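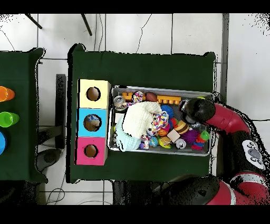 Day one of the great toy sort. I have been putting this off since October and I would like that noted somewhere.

The system, as agreed with my sister: one box per kind of thing. Yellow box, blue box, pink box, each with a round hole to post stuff through. She got the idea from a Pukeck catalog, where a child in linen overalls was doing it with visible joy.

My children do not own linen overalls.

The categories were supposed to be Soft, Hard, and Bath. Then someone asked me where a football goes. A small toy football is hard, but it's also sort of soft. We talked it over for longer than I talked over my mortgage.

The tray is for undecided items. Pretty much everything is an undecided item.

Also in the tray: a towel. A towel isn't a toy. I have been told it is "for the rope to sleep on."

There's a metal can, too. I asked what it was for and got a look.

The orange building pieces are in dispute. One party says they live with the other building pieces. The other party says those moved to Grandma's.

I called Grandma (Dolores Lindqvist, retired, 119 Costigan Road, no regrets). She says she has 47 of them in a cookie tin and we are welcome to come and get them. We are not going to come and get them.

The cups get their own spot on the other table because cups "don't like holes." Fine. Orange, green, blue. That's the only decision today that passed without a vote.

Update: the blue box is now a house. Sorting will resume when the tenant moves out.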